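Home | Projects | Reports | News | Contact

Flumora Household Water Testing Program
Second progress report to the Hestbridge Fund
May 5, 2021

3 min read

1. Status

The program offers free well water testing to households in the Ulow and Pinto districts that are not connected to the public supply. This report covers the period from the end of the first report to the close of March. Work is on schedule in Ulow and behind schedule in Pinto. Spending is within the approved budget and no transfer between budget lines is requested.

2. Enrollment

The target for the period was 99 enrolled households across both districts. At the close of March, 71 had signed the consent form and received a sampling kit. The shortfall is entirely in Pinto, where the county road was closed for bridge repairs and the planned sign-up evenings could not be held. Sign-up by mail was offered instead. Response by mail was slow, and several forms came back without the well depth filled in. The form has been revised so that the well depth and year of drilling appear on the first page.

Enrollment in Ulow met its share of the target. Most households there heard of the program through the notice enclosed with the property tax bill.

3. Sampling and analysis

Each household collects a first-draw sample in the morning and a flushed sample after the tap has run for five minutes. Samples are analyzed for nitrate, arsenic, lead, hardness and coliform bacteria. Coliform samples must reach the laboratory within the holding time stated in the method. Two courier routes were set up for this purpose, one for each district.
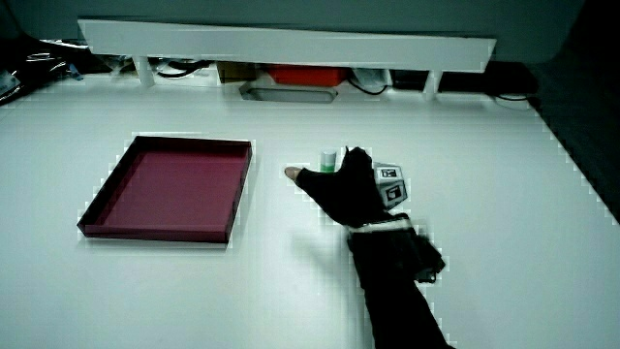
The Pinto route missed the holding time on 3 occasions. The affected coliform results were discarded and the households were sent replacement bottles. Metals and nitrate results from the same deliveries are not affected, as the holding times for those are longer. From April the Pinto pickup was moved to early morning, with drop-off before noon.

Field blanks and duplicates were included with each batch. One lead duplicate fell outside the acceptance limit. It was run again from the preserved sample and the second result was accepted.

4. Results to date

Nitrate above the action level was found mainly in shallow wells on the east side of Ulow, close to cropland. Lead was higher in first-draw than in flushed samples in the older houses, a pattern consistent with household plumbing as the source. Arsenic results for Pinto are too few to report by area. Households with any result above an action level were called by phone and then sent a letter with treatment options.

5. Deviations from the work plan

a) The Pinto sign-up evenings are moved to the next period.
b) The results letter was shortened to 2 pages after early recipients reported that the table of units was hard to follow.
c) Purchase of the second sample refrigerator is deferred. Current storage is sufficient at the present volume.

6. Next period

Enrollment in Pinto will resume when the bridge reopens. Repeat sampling will begin for Ulow households with high nitrate, so that spring and fall levels can be compared. A draft map of nitrate results, with well locations masked, will be sent to the Fund along with the next report.

This site uses cookies to measure traffic. Accept | Settings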